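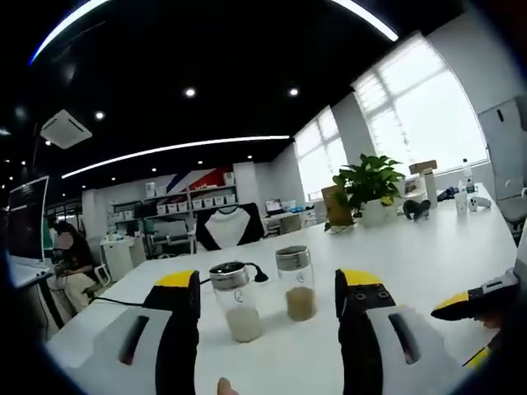 I'd been at Prutov 20 days before I worked up the nerve to ask about the kitchen, and the answer was that there wasn't one. There was a kettle down the hall in the Carvalho place, which we were allowed to use if we rinsed our mugs, and there was the long white table. Everything ended up on that table. My lunch, other people's lunches, parcels, a headset, the game controller, and at the window end the potted plant with the broad leaves, which I'd taken to watering on the sly because it was the only thing in Ernville I knew how to talk to. (I'd come up from Dradside in a hurry. Long story, involves a lease and a bloke with a trailer.)

Anyway, the glass jars. I noticed them properly on 13 March 2020, which I remember on account of it being the day I rang Mum and told her I was thriving. I wasn't thriving, I was eating crackers at my desk. And I hung up and looked over at the table and thought, hang on, that's a pantry.

Mum has a shelf like it. Hers runs the length of the laundry at home, flour and sugar and rice and the good oats she hides from Dad, everything in glass so you can see when it's getting low. When I left she tried to give me half of it. I said I'd buy my own, Mum, they have shops in Ernville, and she got that look and went out to bring the washing in. I drove off with an empty boot and felt terrible by the first servo.

So I started hanging around the table. I'd take my crackers over there and sit and guess. The brown one I had down as sugar, then coffee, then that malty powder we used to eat dry with a spoon. The pale ones could have been anything. I could have just asked, I know! But I'd already asked about the kitchen, and I felt I'd used up my questions for the month.
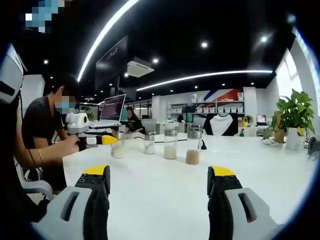
*The four of them on the long table, brown one closest.*

It was the rice that got me in the end, or what I'd decided was the rice. I got home one night to my little flat with nothing in the cupboards and all I could think of was Mum's rice pudding, the baked one with the skin on top that my brother and I used to fight over. I rang her at a quarter to ten. She answered on the first ring, so she thought someone had died.

"How much milk?" I said.

"For what?"

"The pudding."

There was a pause and I could hear the telly going, and Dad asking who it was.

"Have you got a proper dish?" she said.

I had a cake tin with a dent in it. She sighed at that, but she gave me the whole thing, milk, sugar, a slow oven, don't you dare open the door. Then she told me about the neighbour's fence, and the dog's tooth, and we were on the phone so long that the shop on the corner had shut by the time I got there.

I went the next evening after work. The rice was $5 a bag, daylight robbery, and I bought two. I bought sugar and flour as well, and then right down the back, next to the mops, I found some glass jars with screw lids and stood there adding it all up on my fingers. My account had $41 in it until payday. I got the jars.

The pudding came out burnt on one side and soupy on the other. I ate it out of the tin, standing up, and sent Mum a photo of the good side. She wrote back, "Needs nutmeg," and then a minute later, "Your father wants to know if you're keeping that plant alive."

I told her it had a new leaf coming. Then I got the jars out of the bag and washed them, and lined them up on the draining board to dry.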